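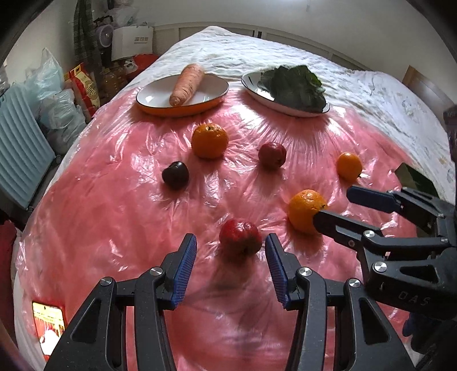
The bedroom is usually the coolest room in a small apartment, and in many homes it takes over part of the kitchen's work. Rice goes against the wall in its bag. Cartons go on top of whatever is stable. On shopping day the bed becomes the largest flat surface available, and the fruit is sorted there before it is put away.

The method needs little equipment. A plastic sheet is spread over the bedspread, wide enough to overhang the working area on all sides. Thin translucent sheeting is adequate and folds down to almost nothing. It will crease, and the creases are useful up to a point: on a soft mattress, round fruit rolls toward any depression, and a wrinkled sheet slows it down. A quilted cover underneath helps for the same reason.

Oranges, apples and plums should be spread out in a single layer with space between them. Each piece is turned once and checked at the stem end, where mold tends to start. Soft or split fruit is set aside for the same day. Plums go first in any case. At room temperature a ripe one has a useful life of 2 or 3 days, against a week or more for a sound orange.

Apples are the complication. They give off ethylene as they ripen, and the gas speeds up ripening in plums and yellows leafy greens. In a refrigerator with two drawers the separation is simple. In a bedroom it is a matter of distance - apples at one end, greens at the other, and nothing sealed in the same bag.

Vegetables are better kept off the sheet altogether. A shallow oval dish holds a carrot or a bunch of greens without letting soil or water reach the fruit, and it can be carried straight to the sink. Two dishes are enough for a small household.

Heat is the other variable. The Bhat storage guide, a booklet sold by the Mekthorpe housewares shop, sets a minimum gap of 259 millimeters between produce and a radiator. The figure is oddly exact, but the principle holds. In January, with the heating on, the floor beside a radiator is the worst place in the room for fruit. Dry goods tolerate it better, although rice should still be moved out of direct heat and closed tightly after each use.

Empty bags accumulate faster than anything else. One Skelport household kept a tally and passed 1000 before it stopped. Clean, dry ones can be flattened and reused as dish liners. The rest should leave the room before the sheet is folded and the bed goes back to its ordinary use.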